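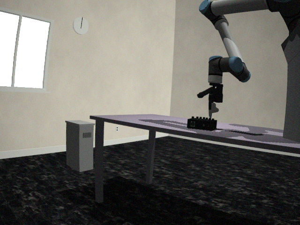 Wendy Nuttall wrote in after the last post to ask why I go on collecting demonstrations in simulation at all, given that any policy trained on them will meet a real slider sooner or later and the friction will be wrong. She would take fifty real episodes over a thousand rendered ones.

I wouldn't, at least for this task. The friction is wrong, and I have stopped trying to tune it. What I want from the rendered set is variation in where things are and how they are lit, and I can't get that on the bench in Mumirbridge without moving lamps all day. Contact behavior comes later, from a small real set, with the vision layers frozen.

The current set stands at 1,226 episodes, all of them teleoperated through Fornus and stepped in Cesteo. Each episode is one instruction and one attempt: move a given slider to a given end of its track, then back off. The arm starts from a random pose above the table. The panel gets a random position and rotation, within limits I set so that the arm can reach every control without folding the elbow under itself. Those limits took longer to get right than anything else in the config. The first version allowed rotations that put the far controls out of reach, and I only noticed when Reece Bainbridge, operating, spent a whole evening failing the same instruction.
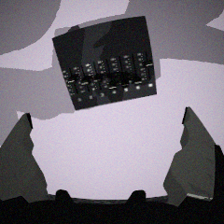
Wrist view with the fingers spread. Panel rotated a little counterclockwise.

Of the total, 93 episodes are excluded from training. Most of those are operator errors of the boring kind: wrong slider, right direction. I went back and forth on relabeling them. An episode where the operator moved slider four when told slider five is a perfectly good demonstration of slider four, and relabeling is cheap. The trouble is that the operator usually hesitates on the way, and the hesitation is in the actions. I relabeled a batch, trained on it, and the policy picked up a pause above the panel that it had not had before. They went back in the excluded folder.

Two changes to the recording format from October onward. Slider positions are now logged as a fraction of travel, and I log them for every slider at every step, where the old format only had the target. This costs almost nothing in storage and it lets me catch bumps. If the operator moves the target correctly and drags its neighbor along, the old success check passed it. The new one doesn't. Old episodes can be replayed from the saved simulator state to fill in the missing values, so nothing was lost.
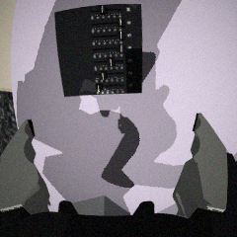

Randomizing the starting state of the panel matters more than I had assumed. My early episodes all began with every slider at the same end, and the network learned that the odd one out was the thing to look at, which is useless once a panel has been touched by anybody. Now each slider is drawn separately, with extra weight on the ends. The draws do produce awkward groupings. With the second, third and fourth handles all hard over at the right, as they are there, an instruction to move the third one right is already satisfied, and the generator has to reject it. It didn't until Wednesday. I am also keeping the heavy shadows. The dark patch over the lower right corner nearly swallows the last three round marks, and I would like the policy to have coped with that before it meets my desk lamp.

On evaluation: I hold out whole lighting setups, not random episodes. With a random split the success rate on the target slider came out at 95 percent and I did not believe it. Neighboring episodes share a light rig, so the test set was half memorized. The held-out figure is lower and still moving, and I'll post it when the run finishes.

Next is the action rate. Naylor, the logging script, writes every control step, and most consecutive steps are close to identical. I plan to subsample and predict short chunks. If that goes badly, I still have the full-rate files.

This site uses cookies to remember your preferences and count visits. By continuing to browse you accept their use. Accept | Manage settings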